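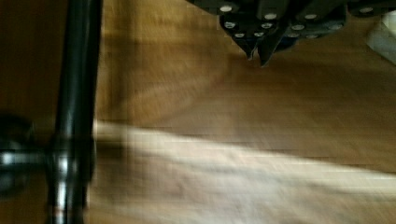

A reader in Dellard wrote in after the last newsletter to ask why the brown ale tasted drier this spring than it did last year, and whether we had changed the malt. Fair question, and a few people have asked the same thing at the bar, so it gets the first item this month.

The malt did change, in a small way. For the past two years the base of the brown ale was a pale malt from Plallon, with some of their medium crystal on top. The crystal we get from them now comes from a different kiln and runs a little darker than the old one. We kept the weight the same and the beer came out with more toast and less caramel. On top of that, the yeast finished lower than we are used to. Put those two together and you get a drier beer.

Some of you like it better. Some of you have told us plainly that you don't. We brewed it again in April with the mash temperature raised by 2 degrees, which leaves more sugar behind that the yeast can't eat, and that batch is on tap now. It has more body and it pours with a thicker head. The toast is still there. If you had a pint before the middle of the month and were let down, try it again and let us know at the counter.

The batch number is printed on the bottom of the can. Anything marked 59 is the drier beer. Anything marked 62 is the new one. The batches between those two were other beers, so there is no in-between version to look for. We still have a few cases of 59 in the cooler and they are marked down until they are gone. It goes well with roast chicken and with sharp cheese, and it makes a good pot of chili. 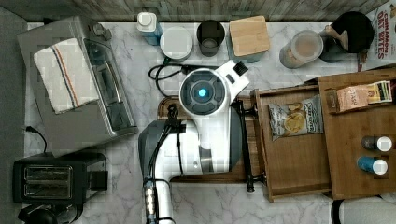

We are also going to leave the hops in the brown ale alone. There was talk of moving the late addition up to give it more aroma, and we ran a small test on the pilot system. The aroma was nice for a week and then it got in the way of the malt. A brown ale should taste like bread crust and nuts, with enough bitterness to keep it from getting heavy. The test keg went to the Tuesday regulars, who finished it without much complaint, but it won't be made again.

The smoked porter is next. It went into the tank at the end of last month and needs more time cold before we package it. The smoked malt is a smaller share of the recipe than last year, when the first few kegs were strong enough that people could smell them from the door. Expect something closer to a campfire a few yards off. It will be draft only at first, and cans will follow if there is enough left.

Serrano, the pale lager, is back for the warm months. Same recipe as before: pilsner malt, a small amount of flaked corn, and one hop addition at the start of the boil with a second near the end. It sits cold for five weeks before it goes anywhere. We made a double batch this time, which came to 1,426 gallons after transfer, so it should last through the summer. Last year it ran out in July and we heard about it.

The Prustitow taproom will have Serrano first, starting the same afternoon it is kegged. Stores get it the week after. If your usual store doesn't carry it, ask them. Most will bring in a case if a customer asks, and it helps us more than you might think when we go in to talk about shelf space.

A few words on storing cans, as we had several returned last month that had been kept in a garage. All of our beer is unpasteurized and should stay in the refrigerator. A warm afternoon in the car will not ruin it, but a few weeks on a shelf in a hot room will. The pale beers go first - they pick up a flavor like wet cardboard and the hops fade. The porter and the brown ale hold up longer, though they are better cold too. We replaced the cans that came back and will do the same for anyone who gets a bad one from a store, as long as you can tell us the batch number.

Growler fills are the same price as before. Please rinse your growler at home with hot water and let it dry with the cap off. We can't fill one that has old beer in it. The brown ale, the wheat and Serrano can all be filled. The smoked porter will be pints only until we know how many kegs we have.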